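Old office PCs, stripping day – bench gallery
Posted by Eilif Kristiansen, April

Quick one this time, I'm behind on everything. We've had a pile of old desktops from Santoro, the insurance people on the second floor, and the deal was simple. They get a wiped drive list and a signature, we get the boxes. I said I'd put up a gallery with notes. So – notes. Sorry for the spelling, typed standing up.

Intake first. Every box gets a sticker before it goes near a screwdriver. Front panel, top left, always the same spot. Number on the sticker, number in the book, number on the drive bag. Three places. Britt-Marie Eklund does the book because hers is the only handwriting here that anyone can read back a month later. Mine looks like a seven fell down the stairs.

Box 43 had somebody's reading glasses taped to the side of it. Posted those back upstairs. Box 15 had no side panel at all and arrived with a carrier bag of loose screws, which I'm told were all from that machine. They were not.

Power lead out, hold the button in for a bit, then lay it flat and get the cover off. Maj-Britt Magnusson likes to blow the dust out outside before anything else happens, I tend to open up and look first. We've agreed to differ. If you're in a small room with carpet do it her way.

Then drives. Drives before memory, before cards, before anything you might fancy for yourself. It's the bit people upstairs care about and it's the bit they'll ring about. 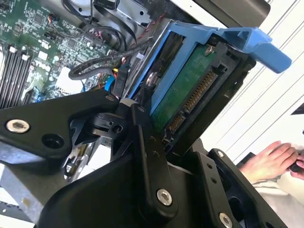

Drive in its blue caddy, on the way out of the case. Green board side showing, gold contacts along the edge. 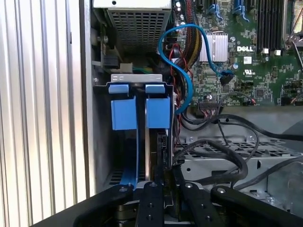
Dell, cover off. Blue tabs on the drive carrier, big sleeved bundle of yellow, red and black wires running down beside it.

Labels for the cables are the thing I keep banging on about, and Aslak Blomqvist keeps ignoring. A strip of masking tape, folded over on itself, biro, done. Nothing fancy. On a machine like the Dell, the light blue SATA cable is easy enough to follow by eye, it makes a great big loop over the motherboard and you can see where it goes in. Fine while it's still plugged in. Once it's in a box with 30 odd mates it's just a cable, and then you want to know if it was a good one. So tape, and a tick if it tested ok. A cross if it didn't, and then please bin it and don't put it back in the box with a cross on. You know who you are.

Caddies next. Keep them with the case they came from until the drive's been bagged, then they can go in the crate. Don't force the tabs. Old plastic goes brittle and snaps with a horrible little noise, and a caddy with one good side is no use to anyone. Squeeze, wait a second, pull straight. If it won't come, look for a lead that's still on. There's nearly always a lead still on.

Valquíria Arruda asked if we could sell the caddies seperately. Yes, sort of. People do want them, and they'll pay up to a few quid if the handle's sound. But they want the right one for their model and they want it by tomorrow, and then there's the envelope and the walk to the post. I'd sooner leave them in the crate on the landing with a jar next to it. Crate's marked Skukemo, which was the kitchen firm that had the unit before us, so ignore the name.

Wiping. Goes on overnight on the long shelf, one drive to a slot, printout in the bag in the morning. Anything that won't spin up or won't finish gets drilled. Three holes, through the platters, not through the corner like last time. Then it goes in the red tub and the tub goes with the metal man. Printouts for the drilled ones are just a line in the book with two sets of initials next to it. Mine and one other, doesn't matter whose.

Memory and cards. Quick word only, there's another page coming. Memory in the egg boxes, size written on the lid. Graphics cards in the drawer, bracket end up. Small coin batteries come off the boards and go in the jam jar with the lid ON. That jar was open when I came in at 8am and I wasn't thrilled.

Screws go in the muffin tin. One hole per kind. If you don't know what kind it is, there's a hole for that as well, and it's by far the fullest.

Cases – the steel ones are worth more flat and empty than you'd think, though it's not going to pay for anyone's holiday. We had 905 kroner off the last load and 700 of that went straight on new drill bits and bags. The rest was cake. Front plastics come off first or the metal man moans. He moans anyway, but less.

What I'd like to keep whole is a few decent working machines for the homework room at Fumora. They're not fussy. They want something that opens a browser and prints, and doesn't sound like a hairdryer. New drive in, memory up to whatever we've got spare, clean the fan, wipe the case down with a damp cloth. Maj-Britt has a list of who's waiting. If you find a machine with a tidy inside and no cracked bits, put it on the left hand shelf and leave it shut. Please don't borrow the fan from it. I had to go hunting for two of them last month and one was in a homemade fume extractor.

Monitors – no. Not taking any more. There's a stack in the corridor we can't get past as it is. Same for printers, doubly so.

If you want to come along and help, evenings after six, ring the lower bell as the upper one's dead. Bring your own cross-head screwdriver if you've got one you like. Ours have all been used to open paint. Tea's provided, milk isn't reliable. Wear something you don't mind getting grey.

More notes when the next lot's open. Aslak has promised to do the page on testing power supplies and he's got the meter at home, so chase him for it, I've tried.

Recent on the bench
Flaltia monitor arms: which bits fit which
Sorting a box of mystery power leads
Egg boxes wanted (again)
Homework room machines, waiting list
Muffin tin mark two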